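# Quiénes somos (y qué no prometemos)

Plemau estudia la confianza en los medios. Hacemos encuestas, las repetimos y publicamos los cuestionarios completos, con las preguntas que salieron mal incluidas. Vivimos de preguntar a la gente si se cree lo que lee, y llevamos 14 años desconfiando de la respuesta.

Cuando alguien dice que confía en un diario puede querer decir muchas cosas: que lo lee, que lo leía su padre, que le cae peor el de enfrente. Una cifra de confianza junta todo eso en un solo número y luego el número acaba en un titular. Nosotros también hemos fabricado titulares así. Procuramos fabricar menos.

## Cómo trabajamos

Nuestra encuesta principal, Rimevon, sale cada septiembre con una muestra de más de 1,000 personas adultas. Preguntamos por 27 cabeceras, entre prensa, radio, televisión y medios digitales. Primero, si el entrevistado las conoce; después, si se fía de ellas; y al final, bastante más tarde, cuándo las usó por última vez. El orden importa. Si se pregunta antes por el uso, la gente ajusta la confianza para no quedar mal consigo misma.

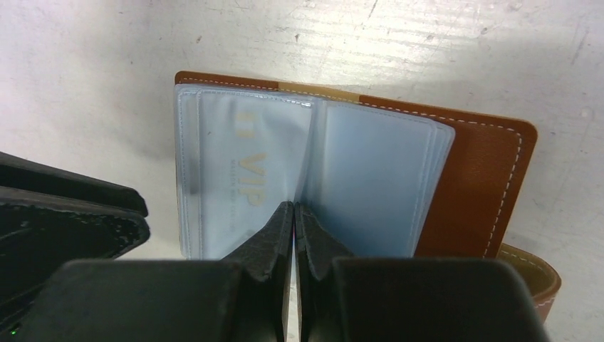 Tampoco nos convence la pregunta clásica de si uno pagaría por estar informado. Decir que sí es gratis. Entre declararlo en una entrevista y abrir una cartera como esa marrón, con su banda color mostaza, hay una distancia que las encuestas del sector suelen saltarse, y por eso en Rimevon preguntamos solo por pagos ya hechos: qué suscripción, desde cuándo, quién la paga en casa. Los porcentajes salen más bajos y a algunos clientes no les gustan.

## Quién nos paga

La pregunta es legítima y conviene hacérsela a cualquier casa de encuestas. Nuestros ingresos vienen de estudios a medida, de la venta de los datos desagregados de Rimevon y de Ferport, un servicio de revisión de cuestionarios ajenos. Ningún cliente puede aportar más del 20 % de la facturación anual. Es una regla nuestra, la escribimos nosotros y la vigilamos nosotros – tómese con la cautela que merece. 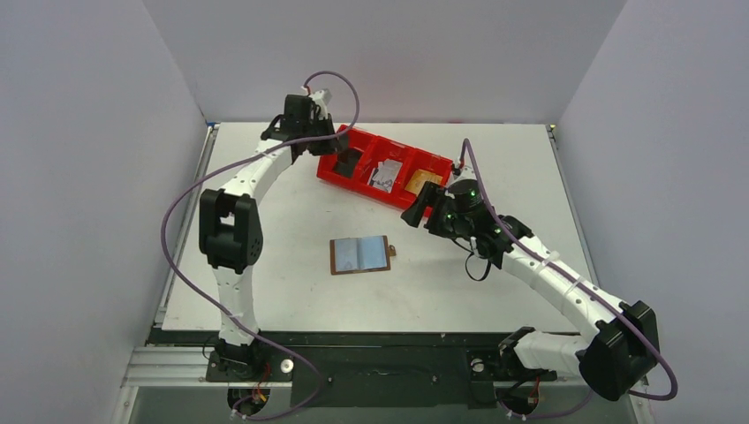
No trabajamos para partidos ni para campañas. Sí hemos trabajado para medios que aparecen en nuestras propias listas, y cada informe lo indica en la primera página. ¿Basta con decirlo? Lo dudamos, pero callarlo sería peor.

## Si quiere revisar nuestros datos

Los ficheros anonimizados están en el repositorio Rengifo, con los pesos y el libro de códigos. Si encuentra un error, escríbanos: lo corregimos con nota visible y dejamos descargable la versión anterior.

Página revisada el 11 de abril de 2025.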